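Skesto: How Much Coffee Is a Spoonful?
Final project report, Introduction to Measurement
Submitted 18 July 2021

1. Background

Every bag of coffee we own tells us to use a spoonful, or two spoonfuls, or "two generous spoonfuls to taste," which is three instructions pretending to be one. Our project, named Skesto after a typing error in the sign-up sheet that we never got around to fixing, asked how much a spoonful of whole beans varies when the same person uses the same spoon and is trying hard to be consistent. We expected a modest spread. We also expected to finish in one afternoon.

2. Materials

We kept the setup small enough to carry in a tote bag. The beans were Guerra dark roast, bought on sale. They were held in a clear glass mug with a handle, so that we could keep an eye on the level without leaning over it. The spoon has a metal bowl and a pink handle and came from a kitchen drawer. Between scoops it rested in a shallow glass bowl, mostly to stop us from putting it down somewhere and accusing each other of taking it.

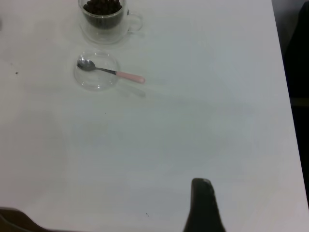

Each spoonful went into a dark blue ceramic mug and was weighed on a Truvberg kitchen scale, with the weight of the mug subtracted. The beans then went back into the glass and the surface was evened out with a light shake. We did the work at a Furnusar table, because it was level and it was free.

3. Procedure

We recorded 200 spoonfuls in two rounds of 100. In the first round, the scooper was told only to take "a spoonful." In the second, the scooper had to level the spoon against the inside of the glass before lifting it. Beans are not flour and do not level. They roll, they bridge across the bowl of the spoon, and one usually rides along on the rim until it is over the mug, or nearly over the mug.

A spoonful that lost a bean on the way was repeated. This rule was added after 25 spoonfuls, when we realized that we had been picking strays off the table and dropping them in the mug "because they were meant to be there." Those 25 were thrown out and done again. We mention it here so that it doesn't have to come up during the presentation.

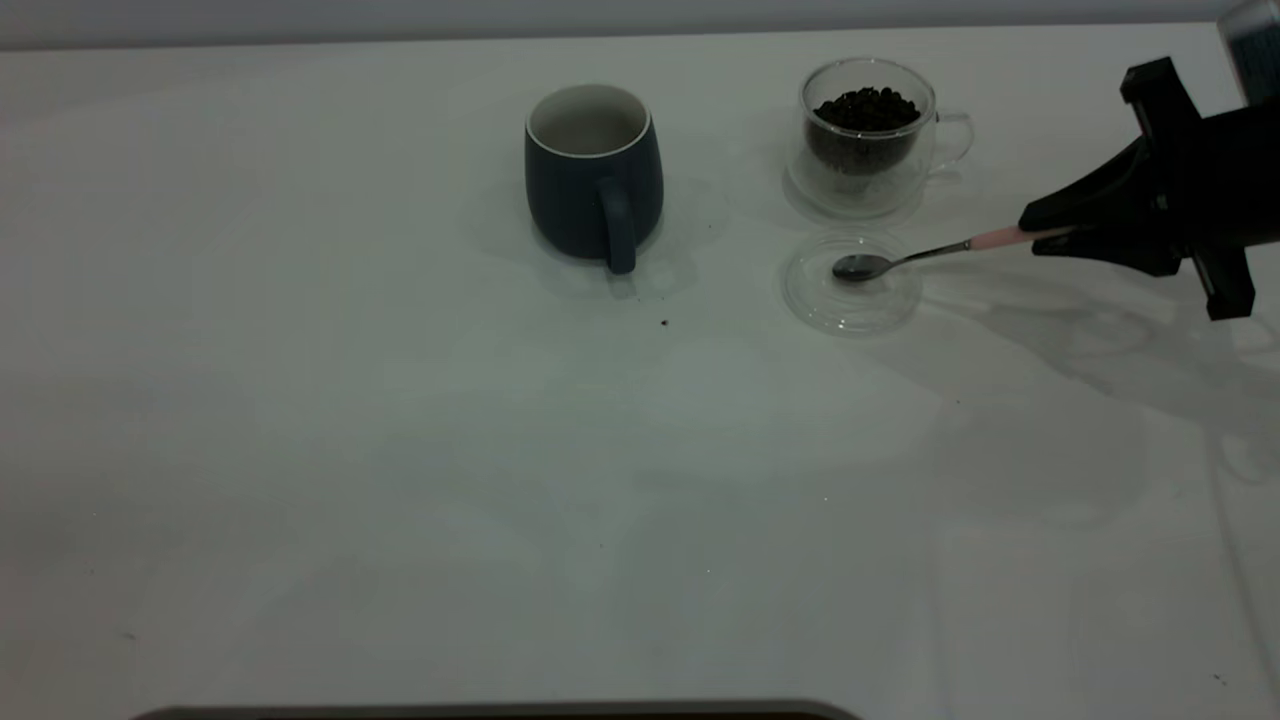
Figure 2. The blue mug and the glass cup on the worktable, with the clear glass dish in front of the cup.

4. Results

Leveling helped less than we had hoped. The spread in the second round was narrower than in the first, but the two overlapped so heavily that we would not want to guess which round a single weight came from. The more interesting pattern was in the first round. After spoonful 75 the weights drifted upward and stayed there. Our best explanation is boredom – a tired scooper digs deeper and looks less.

The fill level may also have mattered. A mounded glass lets the spoon slide in almost flat, and a shaken-down one makes it go in at a steeper angle. We did not control for this, having noticed it while writing this section.

5. Limitations

There was one spoon, one roast, and a scooper who knew what the project was about. The scale reads to the nearest gram, so a difference of a single bean was often invisible to it. Ground coffee would probably behave better, but we do not own a grinder.

6. Further work

If we repeat this in September we will change scoopers every 25 spoonfuls and mark a fill line on the glass. We would also like a second spoon, so that "a spoonful" can be compared across two drawers.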